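Keeping a Bathroom Sink Clean

Rinse the basin after brushing teeth. Toothpaste left overnight takes three times the scrubbing.

For the weekly clean, use a few drops of dish soap on a damp cloth and start at the rim. Work down to the drain, then rinse with warm water. Skip scouring powder on a glossy white basin. It dulls the finish, and a dull finish holds dirt.

Hard water leaves a chalky ring at the end of the spout. Soak a rag in white vinegar, wrap it around the tip and leave it for half an hour. Do not leave it overnight - vinegar can pit chrome. We had this trouble every month in the Drultville house and hardly ever see it now.

If the flow is weak, unscrew the aerator and rinse out the grit. Put the stopper in first so you don't lose the washer.

Dry the faucet last. A thick, fluffy towel picks up water well and leaves few streaks, but wash a new one twice before using it on chrome or you will be picking off lint. Wash cleaning towels apart from bath towels, without fabric softener. Softener coats the pile and the towel just pushes water around. Ours go in with the dish rags on Sunday.

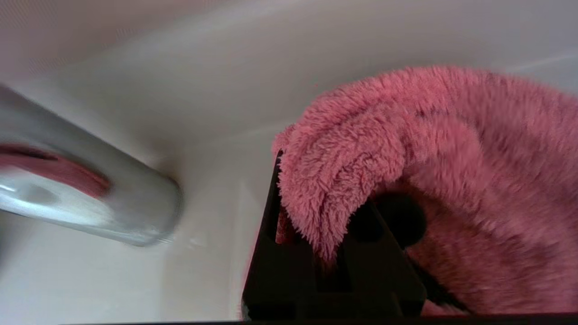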